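Folding, baskets and the one glove

I have been putting off writing about the laundry because it didn't seem like much of a subject, but three people have asked how the sorting is going since we moved to Kodemstead, so I'll set it down.

The short version is that I stopped folding on the bed. In the old flat the bed was the only flat thing big enough, and by the time I had finished I was too tired to put the piles away, so they went on the floor and stayed there until Thursday. I must have refolded the same towels twice a week for years.

Now I fold on a table or any clear pale surface I can find. Pale is better than dark. I tried the dining table first, a brown one that came from my aunt, and I kept losing navy socks on it. On white you see everything, including the fluff, and you wipe it down at the end and that's the job done.

The fleecy things are what take the room. Beige, mustard, all that soft fuzzy stuff that looks small in the shop and then fills a drawer on its own. I used to fold them in quarters and press them flat, and they sprang open again before I had got to the cupboard.
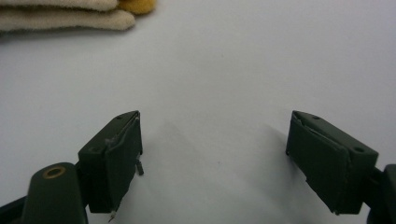 What works for me is fewer folds and rounder ones. Lay the thing out, bring the sides in, then fold it over on itself loosely and leave it alone. Don't press it. If you stack two or three with the round edge facing out, you can pull one from the pile and the others stay where they are. Dardo Urrutia, who I worked with at Stallura, rolls everything, including his shirts, and says I'm making life hard for myself. I have tried rolling. The rolls come undone in the basket and then you have a heap, and I already know how to make a heap.

I also don't fold everything any more. Pants, cleaning cloths and anything that is going to the garage get dropped in a drawer as they are. That took some getting used to – my mother ironed tea towels – but it cut the time down a lot. I timed it once in August and the whole lot was 4 loads' worth, with a cup of tea in the middle, and I was finished before the news came on.

The rule I keep to is that nothing lives on the folding surface. Post, keys, the scissors, whatever mug I was carrying: all of it goes somewhere else before I start and doesn't come back after. I'm not naturally tidy and I fail at this most weeks, usually by the Wednesday. But it's much easier to start when the space is clear, and I've noticed I don't put things down on a bare surface as readily as I do on one that already has something on it.

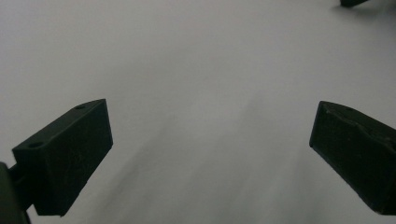 Nothing on it. I like it best this way.

Then there are the baskets. I bought too many when we moved, mainly from Jernirora, the homeware place on the Dunstan road, which was selling off last year's colours. The wicker ones looked nice and snagged every jumper I own, so they went to my sister. The plastic ones with holes in the sides have lasted. They're light, they rinse out, and you can see roughly what's in them without tipping them over. The handle slot matters more than I expected. A proper slot means you can drag the basket along with one hand and carry something else in the other.

I keep one basket for odds and ends, meaning anything that hasn't got its other half. Socks mostly, and gloves once the weather turns. Kyrylo Bilyk next door told me to throw singles out after a month. I can't do it. The other one always appears a week after the bin has gone, generally in a coat pocket or down the side of the car seat.

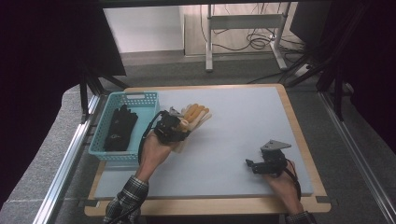 The teal basket, with one black glove in it.

I haven't worked out what to do about the bedding. Fitted sheets I can manage if I'm in the mood, with the corners tucked into each other, but the double duvet cover is too big for any table I've got and I end up doing it on the landing with the far end trapped under my chin. Someone suggested putting the whole set inside its own pillowcase. I've done that with two sets so far and they do stack well, though you can't tell which is which without looking inside, so I may try pinning a bit of card to each.

The airing cupboard is next. There's a shelf in there that slopes, and everything I put on it slides slowly to the left. I've got a length of batten to go along the front and I'll see to it when I find the drill.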